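补货工位的设备预算,第二稿

第一稿写在八月,当时把钱全压在机械臂本体上,现在看分配是错的。重新列一遍,主要给自己对账,顺便回答前几篇底下问价格的人。

先说任务边界。工位在日化货架前,工作内容是把纸箱里的货取出来,码到层板上或者箱面上。货品分四类:小纸盒(香皂为主)、塑料薄膜包装的多连包、硬瓶(洗衣液、沐浴露、喷雾)、软袋(柔顺剂补充装)。开箱、拆箱、搬整箱暂时都由人做,不进预算。过去我试过把开箱也写进需求,供应商的报价立刻多出一整页,还附带一个刀具安全的条款,所以删掉了。

总额19万元,含税,不含我自己的工时。这个数定下来之后没有再动过,后面所有取舍都是在里面挪。

本体方面看了三家:Drako、Brurier、Dunstan。

Drako的臂重复定位精度最好,控制柜也小,但是末端法兰的走线只有一路,接了夹爪就接不了腕部相机,除非外挂线缆。外挂线缆在货架里面很麻烦,层板之间净空有限,线一旦挂到立柱的冲孔上,轻则停机,重则扯接头。他们的工程师建议加线缆护套,护套本身又增加了腕部外径,等于把净空再吃掉一截。

Brurier的报价最低,负载对瓶装洗衣液来说偏紧。规格书上的负载是在法兰面标的,减去夹爪,再按伸展姿态折算,剩下的余量我不愿意签字。对方说可以限速运行来补偿,我把限速后的节拍代进表里,一个班次补不完一个货架,这条就划掉了。如果任务里没有大瓶洗衣液,它其实是合理的选择。

Dunstan在中间。双路走线,接口协议公开,备件单价写在合同附件里。缺点是示教软件只支持一种操作系统,授权按台收费,2台臂要买两份。我问过能不能共用一份,回复是不能。

最后倾向Dunstan。决定因素是备件价格透明,精度在这件事上排不到前面,货架本身的安装误差早就超过臂的误差了。

夹爪单独讲,这是第一稿漏得最严重的部分。原来想用一种平行夹爪通吃,行程50毫米。香皂盒没问题,细瓶的瓶颈勉强可以,大瓶洗衣液只能抓提手,软袋完全不行。软袋里面是液体,夹持时形状一直在变,袋身往下坠,放到层板上还会自己歪。Vornetti有一款带柔性指的夹爪,指面可以更换,他们寄来的试用件在软袋上表现尚可,抓袋口下方的封边最稳。吸盘也问过,印刷膜表面有褶皱,漏气,真空度上不去。

目前的配置是一侧平行夹爪,一侧柔性夹爪,不做快换。快换盘一套的钱够买一个备用夹爪,而且多一个机械接口就多一个要维护的东西。代价是货品的左右分配要在程序里写死,左手能抓的右手不一定能抓,碰到货品摆在“错误”的一侧时要绕一下,或者等底座移过去。

Joana Magalhães看过第一稿,她做过很多年产线集成,给的意见很短:你没有写验收标准,所以你的预算没有下限。我回去补了验收表。条目包括:连续运行时间、掉落次数、包装破损的判定方法、碰倒邻近货品是否计入失败、由谁复位。最后一条吵得最久,供应商希望人工复位不算停机,我坚持算。目前合同草稿里写的是算,单价因此涨了一点,我接受。

示教数据也要花钱。做法是先请熟练工在真实货架前做一遍,记录动作,再决定哪些步骤值得自动化。这一项包括人工费、耗损货品、货架占用期间的损失。第一稿里写的是零,理由是“用自己的时间”,现在改成了独立科目。货品耗损比想象的高,纸盒角压塌之后就不能按正价卖,瓶子摔过一次,盖子也未必合得严。

安装和地面。臂要装在可移动底座上,底座需要配重,地砖接缝处要垫平。电源从最近的墙插走,单独一个回路,请电工报过价,列在杂项。急停按钮两侧各一个。围栏不装,改用区域扫描,扫描仪的价格比围栏高,但是门店里装围栏就没有过道了。

付款方式:预付、到货、验收三段,尾款压在验收之后3个月。Dunstan起初只肯两段,谈到第二轮才松口。建议所有第一次买这类设备的人把尾款条件写在询价单里,等报价出来再谈,对方会说价格已经是按两段算的。

几项砍掉的东西,记录一下,以后可能会捡回来:
腕部力传感器,先用电流估计代替,码放纸盒够用。
扫码模块,货品种类固定,用外观识别。
第二套控制柜,做冷备份的,太贵。
延保,等第一年的故障记录出来再看。

没有砍的是照明。货架里层比想象的暗,层板挡光,靠后的瓶子在相机里只剩一个轮廓。加两条灯带,费用很低,识别结果的改善比换相机明显。

还没定的有两件事。一是软袋的码放姿态,立放好看但容易倒,平放稳但占层板面积,这个要和店里商量,和设备关系不大,却直接影响夹爪的进入角度。二是第二条臂要不要推迟采购,先上一条,把节拍跑出来再说。
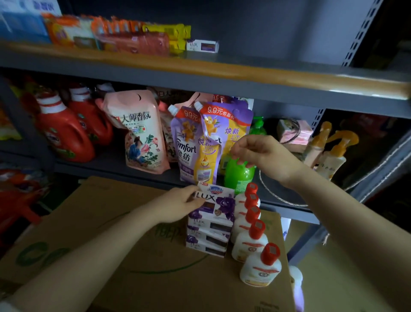

第二条臂的钱暂时留在表里,状态标成待定,判断依据是双手配合在整个流程里占多少。只看香皂这一步,单臂说得过去:左手捏着一盒LUX往纸箱上那一摞的顶上放,右手抬着,手指微曲,悬在中层那只亮绿色瓶子前面,没有抓东西。麻烦在周围的空间。皂盒那一摞紧挨着后面紫色的金纺补充装,旁边又是一列红盖白瓶,从前往后斜着排过去,夹爪从侧面进来,指尖外侧的厚度要另外算;货架前还垂着一圈白色的绳或者线,路径规划里得当成障碍物处理,或者在验收前约定清走。右侧那两只橙色喷头的瓶子,喷头形状不规则,抓取点放在瓶身上,这一条已经加进夹爪的测试清单。下一步是让Vornetti按纸盒和白瓶之间的实际间隙报一版薄指的价格,拿到之后再更新总表。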